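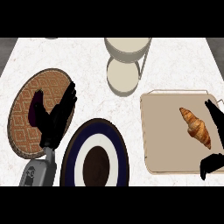 A round woven placemat on a marble worktop.

I still have Morola on its 2 discs, in a box gone soft at the corners, and every winter I put it on and let the old story read itself to me, creaky voices and all. People tell me these talking picture stories were a dead end, and perhaps they were, but I do miss how patient they were with you! Dratalau, its follow-up, had 300 drawn panels and let you linger over each one as long as you liked, with the kettle on, and I wish somebody would make another.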